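Popular Music and Its Listeners
Unit 4 handout: Cover versions, second languages and the singing voice
February 2025

Read this before the listening session. The chapter from the Abreu reader covers the same ground in more detail, and you will need it for the written task.

1. What counts as a cover

A cover is a new performance of a song already known through someone else's recording. In this unit we use the word only when listeners can be expected to know the earlier version. A folk song with no fixed first recording is treated as a traditional piece, even if one singer made it famous.

Covers in a language the singer does not speak are a special case. The singer usually learns the text by ear, line by line, and may have only a general idea of what it says.

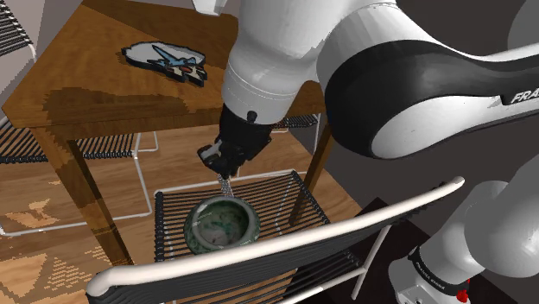 Robot arm over a green bowl on a slatted chair (computer rendering).

2. Learning a song by ear

Most singers start with the rhythm of the words and fix the vowels later. Long notes fall on vowels, so a wrong vowel is easy to hear. Consonants go by quickly, and small errors in them are often missed – even by native speakers.

Three terms to know:

Phonetic singing: performing a text from its sounds, with little or no knowledge of the grammar.

Stress shift: moving the weight of a word to a different syllable to fit the tune.

Carryover: sounds from the singer's first language that remain in the performance.

Carryover is not always a fault. Some listeners enjoy it, and a producer may ask the singer to leave it in.

3. The Grestier recordings

The Grestier set has 25 tracks, of which we will use 23. The other two are spoken introductions. Each song appears in the original language and again in a version by a singer from outside the region. Listen to the original first. Mark the chorus on your lyric sheet, then play the second version without looking at the sheet.

Pay attention to the ends of lines. Breaths often move there, and a singer who does not know the language may breathe in the middle of a phrase.

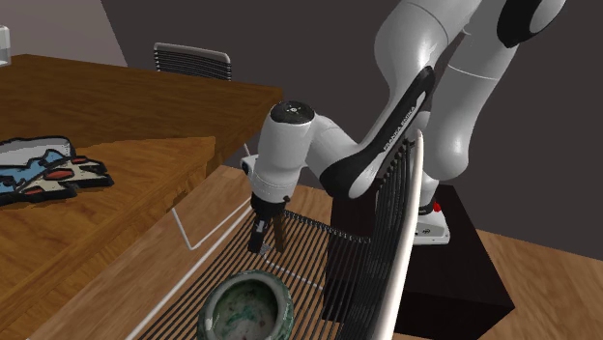

4. How a cover travels

Before online video, a regional song reached outside listeners through radio, film or touring groups. A short clip can now do the same work in a few days. The Irnari case study follows one wedding song through both stages: a radio hit at home, then a cover clip that brought the older recording back into the charts.

Note who gets paid at each stage. The songwriter, the first singer and the cover singer may hold very different rights.

5. Written task

Choose one pair from the Grestier set. In two pages, describe one case of stress shift and one of carryover, giving the line in which each occurs. Upload your work to Clarkier as a single file. Students who missed the December session should read section 2 of the Irnari study as well.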